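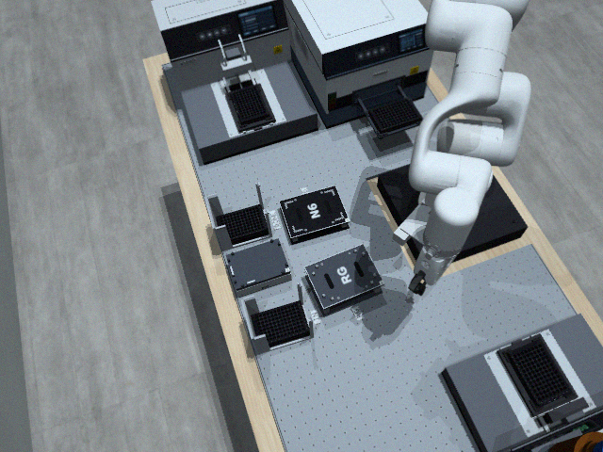

Hala Rizk는 지난 강의 뒤에 보내온 의견에서, 포장에 적힌 9H를 모스 경도로 읽는 수강생이 아직 많으니 보호유리 단원은 경도 표기부터 다시 정리하는 편이 낫겠다고 했다. 이 의견에 따라 순서를 바꾸었다. 원래 3절에 있던 경도 항목을 1절로 옮기고 접착층과 부착 공정은 그 뒤에 둔다.

# 휴대기기 액세서리 재료 4강: 화면 보호유리와 보호필름

개정 6/30/23, 정리 Dima Zoubi

## 1. 경도 표기

### 1.1 연필 경도

9H는 연필 경도 시험의 등급이다. 경도가 정해진 연필심을 평탄하게 갈아 시편에 45도로 대고, 규정 하중을 준 채 일정 거리를 민다. 표면에 흠이 생기지 않는 가장 단단한 심의 등급을 시편의 등급으로 기록한다. 6B에서 시작하는 등급 계열의 경우 상한은 대개 9H이다. 원래 도막 평가용 시험이므로 유리에 적용하면 거의 모든 시편이 상한에 걸린다. 강화하지 않은 소다라임 유리도 9H로 판정될 수 있어, 유리 제품끼리의 우열을 가리는 데에는 쓸모가 적다.

### 1.2 모스 경도

모스 경도는 광물 사이의 긁힘 순서를 1에서 10까지 매긴 서열 척도이다. 간격이 일정하지 않으므로 평균이나 비율을 계산하지 않는다. 일반 유리는 5.5에서 6 사이, 석영은 7, 강옥은 9에 놓인다. 모래에는 석영 입자가 섞여 있어 주머니 속 모래가 유리 표면에 흠을 낼 수 있다. 열쇠나 동전에 쓰이는 금속은 대체로 유리보다 무르다. 금속이 지나간 자리에 남은 선은 흠이 아닌 금속 전이 자국일 때가 있으므로, 판정 전에 이소프로필알코올로 닦아 본다.

### 1.3 보고서 작성 시 주의

- 시험 방법과 하중을 등급 옆에 함께 적는다.
- "9H 경도"라고만 쓰지 말고 "연필 경도 9H"로 쓴다.
- 연필 경도와 모스 경도를 같은 열에 넣지 않는다.
- 경도에서 내충격성을 추정하지 않는다. 두 성질은 따로 시험한다.

## 2. 재료별 구성

### 2.1 PET 필름

폴리에틸렌테레프탈레이트 기재 위에 하드코팅을 올리고, 아래에 실리콘계 점착층을 둔다. 얇고 값이 싸다. 깨지지 않지만 충격 흡수 능력은 낮고 곡면 추종성도 좋지 않다. 가장자리가 둥근 화면에서는 평탄부까지만 덮는 치수로 재단한다.

### 2.2 TPU 필름

열가소성 폴리우레탄은 연신율이 크고 곡면을 잘 따라간다. 얕은 눌림 자국은 시간이 지나면 완화되는데, 판매 자료에서는 이를 자가 복원이라고 부른다. 기재가 절단된 깊은 흠은 복원되지 않는다. 표면에 귤껍질 모양의 미세한 굴곡이 남기 쉬워 반사광 아래에서 화면이 고르지 않게 보일 수 있다. 습식 부착 제품과 건식 부착 제품이 있으며, 습식은 수분이 빠질 때까지 흐린 부분이 남는다.

### 2.3 강화유리

유리판, 점착층, 이형필름으로 구성되고 제품에 따라 비산 방지층이 추가된다. 두께 0.33mm급이 널리 유통된다. 이 두께의 유리는 열강화가 어려워 화학강화를 쓴다. 용융 칼륨염에 담그면 표면의 나트륨 이온이 더 큰 칼륨 이온으로 교환되고, 표면에 압축응력이 형성된다. 균열이 진전하려면 먼저 이 압축응력을 넘는 인장응력이 걸려야 한다.

| 구분 | PET | TPU | 강화유리 |
|---|---|---|---|
| 곡면 추종 | 낮음 | 높음 | 성형품에 한함 |
| 표면 흠 저항 | 중간 | 낮음 | 높음 |
| 파손 형태 | 긁힘, 들뜸 | 찍힘, 변색 | 균열, 모서리 이탈 |
| 재부착 | 제한적 | 불가에 가까움 | 제한적 |

표의 등급은 상대 비교용이며 제품 규격으로 인용하지 않는다.

## 3. 점착층

평면 유리에는 전면 점착이 기본이다. 점착제가 유리 전체에 도포되어 있으면 공기층이 없고, 굴절률 차이로 생기는 반사도 줄어든다. 테두리 점착은 외곽에만 점착제가 있고 표시 영역에는 얇은 공기층이 남는다. 생산은 쉽지만 터치 감도가 떨어지고 간섭무늬가 보일 수 있다.

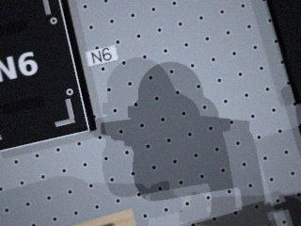 전면 점착 유리에서 가장자리만 하얗게 뜨는 까닭은 무엇인가?

화면 유리의 외곽 곡률이 보호유리의 곡률과 맞지 않아 점착층이 닿지 못하기 때문이다. 점착제가 메울 수 있는 간격은 점착층의 두께와 변형량으로 제한된다. 눌러서 붙더라도 유리의 복원력이 남아 있으면 다시 벌어진다. 처치는 치수가 작은 제품으로 바꾸거나 곡면 성형품을 쓰는 것이다. 가장자리에 실리콘 오일을 흘려 넣어 흰 테를 감추는 방법은 점착력을 낮추고 먼지를 붙잡으므로 실습에서는 허용하지 않는다.

### 3.1 기포와 이물의 구별

기포는 누르면 모양이 변하거나 이동한다. 이물은 중심에 점이 있고 그 둘레로 원형 들뜸이 생기며, 눌러도 중심 위치가 같다. 작은 기포는 하루 안에 빠지는 경우가 있으나 이물에 의한 들뜸은 남는다. 이물이 있으면 해당 변을 들고 제거용 테이프로 집어낸다. 점착면을 손가락으로 만지지 않는다.

## 4. 표면 처리

지문 방지층은 불소계 화합물의 얇은 막이다. 표면 에너지를 낮추어 물과 피지가 퍼지지 않게 하고, 손가락이 미끄러질 때의 마찰도 낮춘다. 이 층은 마모된다. 평가는 물 접촉각으로 하며, 초기값과 마모 후 값을 둘 다 기록한다.

이번 학기 마모 시험은 Khoury 왕복 마모기로 수행한다. 조건은 다음과 같다.

- 왕복 횟수: 2000회
- 마모자: 0000번 강철 솜, 시편마다 교체
- 접촉각 측정: 마모 전, 마모 후, 각각 시편 중앙부
- 측정 전 세척: 이소프로필알코올, 자연 건조

Urenen 시편 한 장은 1698회에서 유리 모서리가 깨져 시험을 중단하였다. 시편 고정대의 나사가 높게 체결되어 마모자와 간섭한 것이 원인이었다. 이 시편의 접촉각은 결과표에서 제외하고 비고란에 중단 횟수를 남긴다. 중단 시편을 2000회 시편과 같은 줄에 평균 내지 않는다.

저반사 코팅이 있는 제품은 세정제 선택에 유의한다. 연마제가 든 세정제와 암모니아계 유리 세정제는 쓰지 않는다. 무광 처리 제품은 표면 요철로 빛을 산란시키므로 화소 밀도가 높은 화면에서 반짝임이 생길 수 있다. 평가는 흰 바탕과 녹색 바탕을 띄워 정면과 측면에서 실시한다.

## 5. 부착 절차

작업은 먼지가 적은 실내에서 한다. 선풍기와 냉방기의 바람이 작업면에 직접 닿지 않게 한다.

1. 기기 전원을 끄고 케이스를 분리한다.
2. 기존 보호유리를 모서리부터 낮은 각도로 들어 제거한다. 균열이 있으면 표면에 테이프를 붙인 뒤 작업하고 보안경을 쓴다.
3. 알코올 천으로 화면을 한 방향으로 닦고, 마른 극세사 천으로 다시 닦는다.
4. 제거용 테이프로 남은 먼지를 찍어 낸다. 수화부 주변은 따로 확인한다.
5. 가이드 틀을 끼운다. 전면 카메라 구멍의 위치를 대조한다.
6. 이형필름을 벗기고 틀에 맞추어 유리를 내려놓는다. 벗긴 뒤에는 오래 들고 있지 않는다.
7. 중앙을 짧게 눌러 점착을 시작하고, 점착면이 퍼지는 동안 손을 뗀다.
8. 남은 기포를 카드로 가까운 변 쪽으로 민다.
9. 틀을 빼고 터치, 근접 센서, 화면 내 지문 인식을 점검한다.

광학식 지문 인식 기기는 부착 후 지문을 다시 등록해야 할 수 있다. 초음파식은 유리와 점착층의 두께에 민감하여 지원 여부를 제품별로 확인한다. 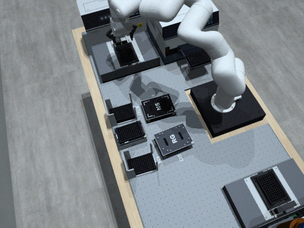

## 6. 케이스와의 간섭

보호유리와 케이스를 함께 쓰면 유리 외곽과 케이스 안쪽 턱이 닿는 일이 있다. 케이스 턱이 유리 변을 밀면 부착 당일에는 멀쩡하다가 며칠 뒤 모서리부터 들뜬다. 점검은 케이스를 끼운 상태에서 네 변의 틈을 차례로 보고, 들뜸이 있으면 케이스를 빼고 다시 관찰한다. 케이스를 뺐을 때 들뜸이 사라지면 간섭으로 분류한다.

치수는 유리의 가로세로 길이, 모서리 반경, 케이스 개구부 길이의 세 항목으로 적는다. 케이스는 연질 TPU인지 경질 폴리카보네이트인지 구분한다. 연질은 턱이 변형되면서 힘이 분산되지만 수축한 제품은 오히려 지속적으로 유리를 민다. Lundberg 케이스와 Cunden 유리의 조합은 모서리 반경이 서로 달라 실습용 간섭 시편으로 쓴다.

## 7. 불량 분류

지난 학기 실습에서 회수한 보호유리 359장은 아래 부호로 재분류한다. 한 장에 두 가지 이상의 불량이 있으면 먼저 발생한 것으로 판단되는 부호를 앞에 적는다.

- A1: 이물에 의한 들뜸
- A2: 정렬 불량, 전면 카메라 또는 수화부 가림
- B1: 곡률 불일치에 의한 외곽 들뜸
- B2: 케이스 간섭
- C1: 모서리 기점 균열
- C2: 면 중앙 기점 균열
- D: 표면 처리층 마모

균열 기점은 갈라진 선이 모이는 곳에서 찾는다. 여러 개의 선이 한 점에서 방사형으로 퍼지면 그 점을 기점으로 적고, 기점이 결손되어 확인할 수 없으면 C로만 쓴다.

분류는 두 사람이 서로의 기록을 보지 않고 진행한다. 일치하지 않은 시편은 Marcus Pennington에게 넘긴다. 기록지에는 부호, 시편 번호, 판정자 이름을 적고, 수정할 때는 원래 값에 한 줄을 그어 읽을 수 있게 남긴다.

## 8. 과제

1. 시판 보호유리 포장 2종의 경도 표기를 옮겨 적고, 시험 방법이 명시되었는지 검토한다.
2. 마모 전후의 접촉각을 표로 만들고 시험 조건을 표 아래에 적는다.
3. B1과 B2를 구별하는 점검 순서를 흐름도로 그린다.

제출처는 Tainá Sampaio, 형식은 PDF이다. 5강은 9월에 시작하며 충전 케이블의 피복 재료와 굽힘 시험을 다룬다.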